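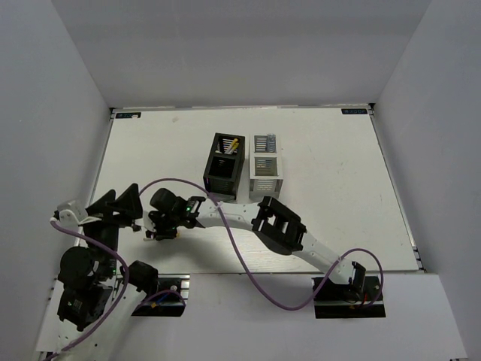 *Two arms, two desk organizers and one walled cell in the Pindham workshop.*

## Breveo's gripper face-off gets its first numbers

The gripper comparison at Breveo's Pindham workshop has its first full set of results, and they are much closer than anyone on the team had bet. Over the winter the group ran two finger designs through the same desk-tidying routine: pick up a small item, carry it to an organizer, let go of it in the right compartment, go back for the next one.

Each design got 3,000 scored attempts before the end of February. The angular fingers, known in the shop as Lunde, missed 376. The slimmer Prunano fingers missed 389. That's a gap of 13 misses, and it has already started some very lively lunches!

"I was sure one of them would run away with it," says Tudor Furtună, who set up the trials. "Then you look at where the misses come from and it gets really interesting. They're bad at different things."

Lunde did best with long, thin items that have to go in at a slant, the kind that like to roll out of a grip at the last second. Prunano was the better choice for flat pieces lying close to the tabletop, where thick fingers tend to bump the surface first. Both had trouble letting go cleanly inside a narrow compartment - a slotted wall is a great place to snag a fingertip.

Desk organizers make a wonderful test for this sort of work. They're cheap, everyone knows what they're for, and they slide when you nudge them, so an arm can't count on finding the opening exactly where it was a minute ago. The team left them unfastened and scored a run as good even if the organizer ended up crooked, as long as the item was inside.

Cables turned out to matter more than expected. In early trials a long loop would tug on the wrist near full reach and pull the fingers a hair off target. Furtună spent two evenings rerouting and tying them, and every attempt made before that was thrown out and run again.

Next up is a round of two-handed tasks, with one arm steadying the organizer while the other fills it. The controller settings will stay as they are so the new scores can sit beside the old ones. After that comes a softer fingertip pad, which Furtună has been itching to try on both designs. The full miss log, sorted by item and compartment, will go up on the Breveo project page once the last entries have been checked.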